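Consolidating Two Households: Observations on the Move from Trumatdale to Vurkdale

June 2018

The decision to relocate was settled in the autumn, and the author has since received several enquiries from regular readers as to how the household contents were dealt with. The following is offered as a record of the process, in the expectation that parts of it will be of use to others who are preparing to leave a larger property for a smaller one.

The house at Trumatdale had been occupied continuously for 24 years. It comprised four bedrooms, a sleepout and a double garage, none of which had been subject to any regular review of contents. The unit at Vurkdale has two bedrooms and a single carport with a lockable cupboard at the rear. A reduction in holdings was therefore unavoidable.

An inventory was commenced in the first week and closed at 1,527 entries. Crockery sets were recorded as one entry each, as were boxes of books. Readers contemplating a similar exercise are advised to settle such conventions before starting. The linen press was listed twice under different rules and had to be done again.

Items were assigned to one of three destinations: retention, family, or disposal. Family members were given six weeks in which to nominate anything they wished to receive. The response was modest. The piano was claimed promptly; the dinner service, which had been expected to cause some contention, attracted no interest at all and was donated to the opportunity shop in Garba together with the spare doonas.

Wardrobes proved the slowest part of the undertaking. Garments not worn in the preceding two winters were removed, with an exception made for formal wear and one oilskin coat of long service. The number of hangers was then reduced to match.

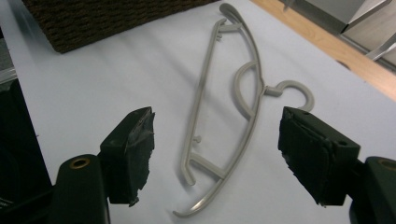
A light grey plastic hanger.

The garage was left until last, and in retrospect this was an error of scheduling. Paint tins and old pool chemicals cannot be placed in the kerbside bin, and the transfer station accepts them only on nominated dates. The final trailer load was delivered the day before settlement. Anyone with a shed of comparable standing should make enquiries of their council at the outset.

Removal itself was carried out in a single day by a firm based in Trernance. The written quotation was honoured, and the one breakage, a lamp base, was acknowledged without argument. Of the 37 cartons delivered to the new address, 6 remain sealed in the carport cupboard. They are marked "study" and contain, to the best of the author's recollection, correspondence and slides.

The garden at Vurkdale consists of a paved courtyard and one narrow bed against the western fence. Two of the potted citrus have been established there, and the colour of the foliage has improved. A further report on the courtyard, including the matter of drainage, will be published in September.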